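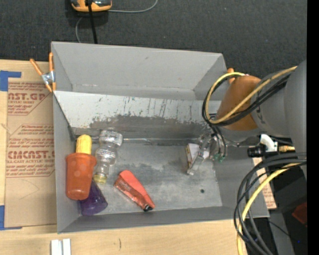 **DRONDALE, 26 January 2022** – Casterel has begun replacing worn liners in its gray parts bins, the company said Wednesday. The work covers 217 bins at the Drondale site and will run through August.

Sloped inner panels are the first item on the list. Inspectors look for scratches, streaks and areas where the light finish has come away. Bins with floor wear only will stay in service until a second check.

New panels will be cut by Modise, a local shop, from sheet stock kept in its paper cover until use. Each bin is to be rechecked after more than 3000 picks.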